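Kalk aus Bechern und Trinkflaschen entfernen

Wer in einer Gegend mit hartem Wasser wohnt, kennt den grauen Rand im Zahnputzbecher. Mit Zitronensäure geht er ohne Schrubben weg. Die Anleitung gilt für Becher und Flaschen aus Kunststoff, Glas und Edelstahl. Für Aluminium und Emaille ist sie nicht geeignet.

Sie brauchen:
Zitronensäure in Pulverform
einen Messbecher
eine Flaschenbürste
ein Geschirrtuch

Schritt 1: Anrühren
20 Gramm Zitronensäure in einen Liter kaltes Wasser geben und umrühren, bis sich das Pulver gelöst hat. Kein heißes Wasser nehmen, sonst kann sich Calciumcitrat absetzen, und das ist hartnäckiger als der Kalk selbst.

Schritt 2: Einwirken lassen
Die Gefäße bis knapp unter den Rand füllen und 20 Minuten stehen lassen. Deckel und Dichtungen kommen getrennt in eine Schüssel mit derselben Lösung. Flaschen nicht verschließen, beim Lösen von Kalk entsteht Gas.

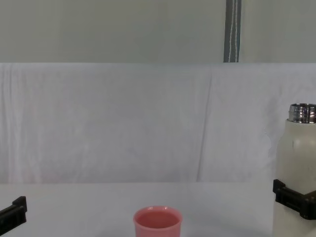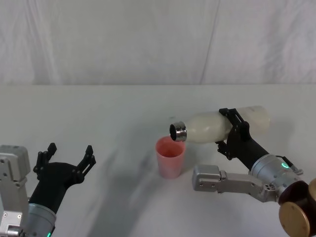 Kann ich statt Zitronensäure auch Essig nehmen?
Essig löst den Kalk ebenfalls, greift aber manche Gummidichtungen an und riecht in Kunststoffflaschen lange nach. Für Glas ohne Dichtung ist er in Ordnung, ein Teil Haushaltsessig auf zwei Teile Wasser.

Schritt 3: Ausbürsten
Lösung abgießen und den Boden mit der Bürste nachfahren. Bei engen Hälsen hilft ein Esslöffel roher Reis mit etwas Wasser: schütteln, ausleeren.

Schritt 4: Spülen und trocknen
Zweimal mit klarem Wasser spülen. Danach kopfüber auf das Geschirrtuch stellen, Flaschen am besten über Nacht.

Bleibt ein Rand zurück, Schritt 1 und 2 am nächsten Tag wiederholen.

Text: Theresia Hofstetter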